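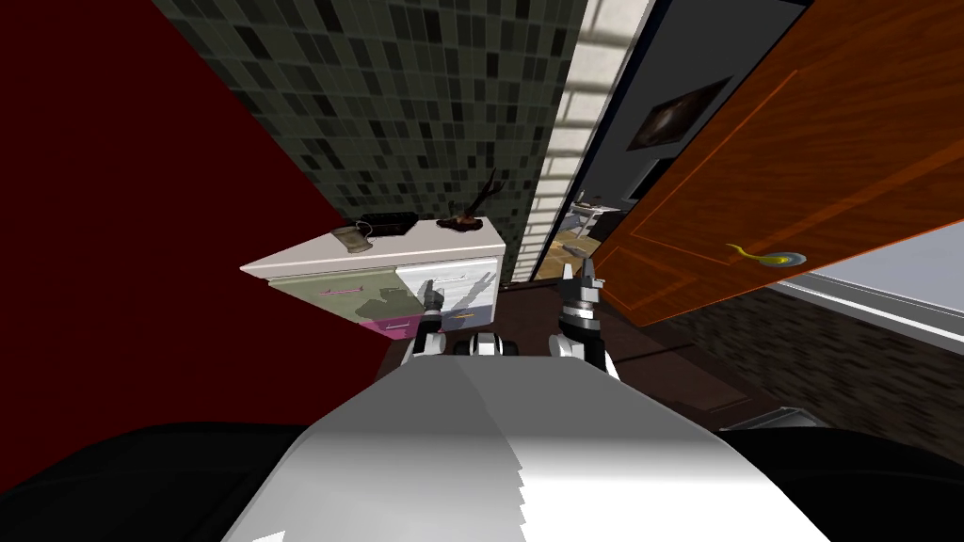 3.2 Sponsorship and the landing permit

The second instrument of control was the personal sponsor. From June of the first year of the program, an applicant without close family in the country had to name a resident who would provide housing and accept financial responsibility for a period of five years. The rule applied on paper to all nationalities. In practice its weight fell on applicants from the eastern provinces, few of whom had relatives already settled abroad.

The case files of the Grurach reception office show how the requirement worked. Of the 200 applications sampled for this study, 96 were returned at least once for further evidence of sponsorship. The letters sent to applicants seldom stated what evidence was missing. Several asked only for "fuller particulars," and a reply could take an entire winter to arrive.

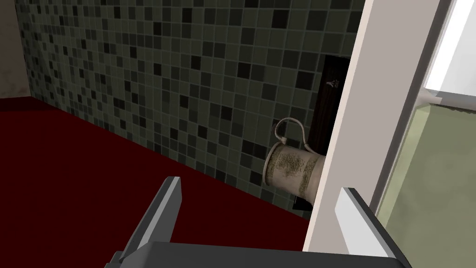
Employers filled part of the gap. The Pilkington and Emard mills both signed group guarantees, under which workers were admitted on condition that they remained with the firm for two years. Figure 4 sets out the share of permits issued under each type of guarantee. The mills preferred single men under 40, and wives and children were usually told to apply again once the contract had ended. Of the families in the sample divided in this manner, 19 were still living apart when the files were closed.

Figure 4. Landing permits by type of guarantee, Grurach sample.

Local opinion was less settled than the ministry believed. The town council at Flevoser wrote twice in support of family admission – citing empty housing and a shortage of school pupils – and received a printed acknowledgment each time. Opposition came mainly from the building trades, whose members feared that contract labor would lower wages. Ministry officials quoted these objections at length in their internal papers and left out the letters from Flevoser. The selective use of such material is considered further in Section 4, together with the appeals procedure.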